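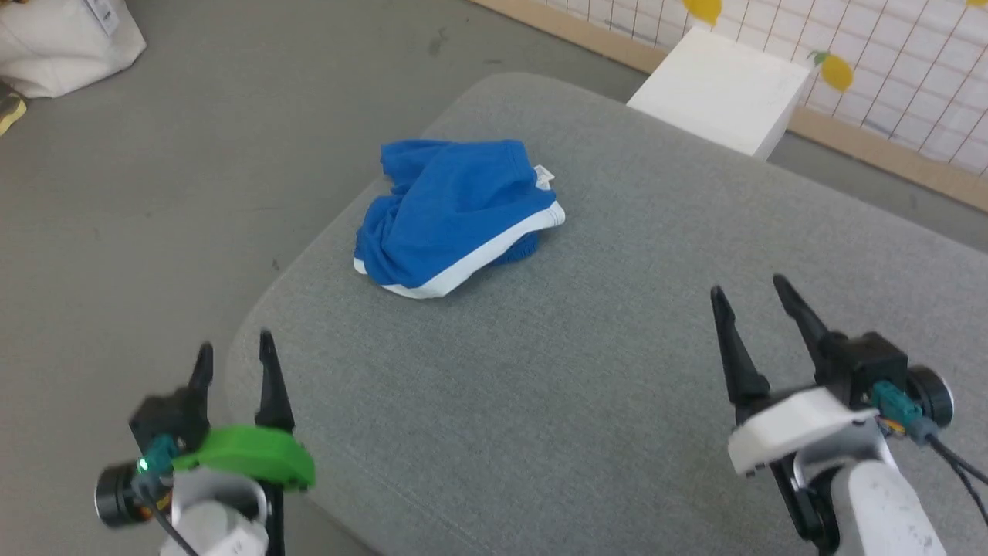 **Clementina Cardoso**
Product lead, staff time & attendance, Prekonero

# Simska wall clock-in terminal

Page updated 3 Feb 2019. Old spec sheet is gone, please don't work from a saved copy, the fixing holes have moved.

Simska is our clock-in terminal for hourly staff. Goes on the wall by the staff door, people tap a fob in, tap it out, hours land in payroll at the end of the week. Screen, reader, small speaker for the beep. No fingerprint reader, no face recognition, we get asked weekly. Fobs or a PIN.

Mostly bought by bakeries, care homes, laundries, small warehouses. Places with early starts and a manager who is still typing hours off a paper sheet on Monday night.

## What's in the box

- Terminal
- Wall plate, screws and plugs (plugs are for brick, get your own for plasterboard)
- Mains adaptor with the long lead
- Starter set of fobs
- Manager fob, red, keep it somewhere sensible
- Quick start card

Network cable not included. It was in the November batch and then it wasn't, sorry if yours came without and you were expecting one.

## Spec

| | |
|---|---|
| Width | 163 mm |
| Weight without wall plate | 460 g |
| Staff per terminal | up to 110 |
| Sign-in | fob, PIN, or fob plus PIN |
| Connection | wi-fi or network cable |
| Power | mains, with backup battery |
| Warranty | 2 years |
| Colours | light grey, blue |

More than 110 staff, add another terminal. They talk to each other, so someone can clock in at the front and out at the back and it still counts as one shift. Same goes for two sites on the same account. Staff who move between sites keep the one fob.

## What staff see

Tap. Beep. Name on the screen and the time. Then their hours so far this week, if you leave that switched on, and please do leave it on. Most arguments about pay come from people finding out their hours on payday. If they see it each time they clock out they can say something while everyone still remembers what happened on Tuesday.

They can also flag a mistake at the terminal. Forgot to tap out, tapped twice, came in early because somebody rang in sick. Press the flag button, pick a reason, done. It goes to the manager's list with their name on it. Manager says yes or no and the member of staff sees the answer next time they tap. Nothing gets changed without a line in the history showing who changed it and what it said before. That line can't be deleted, not by managers and not by us.

## Breaks

Paid, unpaid, or a mix. Set it per job role. You can have staff tap for breaks or have them taken off automatically.

We'd rather you had them tap. Automatic is quicker to set up but if someone works through their lunch the system takes the time off anyway, and then they're working for nothing untill they notice. If you do go automatic, switch on the "I didn't get my break" button. It's off by default on older terminals. Settings, Breaks, second screen.

## Rounding

Off when it leaves us. You can round to the nearest five minutes or the nearest quarter hour, both ends of the shift. We don't offer rounding that only goes in the employer's favour. Had a few requests. No. 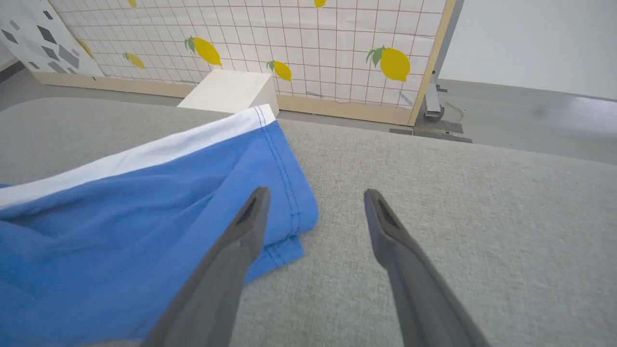 Housings come in two colours now, and both are the same price and the same lead time. The blue was a customer request and has sold better than I thought it would, mostly to care homes who want something easy to spot for agency staff who've never been in the building. The grey goes quiet on a painted wall. It is a light one, near enough the grey of the fabric in the photo with the blue cloth crumpled on it, so if you had been picturing the dark grey of our old Fukov terminal, it's a good bit paler. Fobs are black whichever you order. Wall plate always matches the housing, and spare plates are ordered by colour, so check before you send the form.

## Fitting

Chest height, near the door, out of direct rain. It's an indoor unit, a porch with a roof and a door is fine, an open yard isn't. Keep it off the wall behind a fridge or big oven.

Think about the queue. If the whole shift arrives together and the terminal is in a narrow corridor you'll have people clocking in late because they were stood behind someone. Move it, or buy a second one. Or set a grace period, which costs nothing.

Wall plate first, level it, screws in, hook the terminal on and slide down until it clicks. Power lead comes out of the bottom. There's a cut-out if you want the cable through the wall instead.

## Setting up staff

Upload a spreadsheet or type them in. Needs a name, a job role and a start date. Payroll number if you've got one. We don't need addresses or dates of birth so don't put them in the spreadsheet, take the columns out first.

Then hand out fobs. Tap the manager fob, pick the person, tap their new fob. Next person.

Lost fobs: cancel on the manager screen straight away, the person can use a PIN until the new one comes. Whether you charge staff for lost fobs is up to you and your contracts, but they're cheap and I wouldn't.

## If the wi-fi goes down

Keeps working. Taps are stored on the terminal and sent when the connection is back. Small orange dot top right of the screen while it's offline. Staff don't have to do anything different. The only thing that stops is the hours so far figure, which won't include taps made at another terminal.

Power cut, the backup battery takes over. It will see you through a normal cut but not a whole weekend, so if the building gets switched off at the mains over a shutdown just check the clock is right when you come back.

## Payroll

Exports to a plain spreadsheet, or straight into Quintero if that's what you use. Other packages, ask, we might have a template already. Olga Rocha keeps the list and she's quicker than the contact form.

Overtime, night rate and bank holiday rate are set by job role and shown as seperate lines. Holiday pay is not worked out for you. The hours are there to work it out from but the sum is yours or your payroll person's.

## Who can see what

- Staff see their own hours and flags
- Managers see their own team
- Payroll sees everyone but can't edit
- Account owner sees everyone and the full history

Someone leaves, their records stay for as long as you've told the account to keep them and then go. If a member of staff asks for a copy of their own records you can print it from the manager screen, one button. Tell your staff what is being recorded before you put the thing on the wall. There's a one page notice you can download and put your own name on.

## Trying one first

We lend terminals for a month. Full working unit, your real staff, hours export at the end either way. Inês Aguiar books them. Loan units are all grey at the moment.

## Ordering and help

Orders and quotes: Sofia Macedo
Loans: Inês Aguiar
Payroll templates: Olga Rocha
Repairs and warranty: Joana Henriques, please have the serial number, it's on the back under the wall plate so you'll have to lift it off

Swapping from Fukov: old fobs work, old wall plate doesn't. New holes needed. Your staff list can be moved across, ask for that when ordering not after.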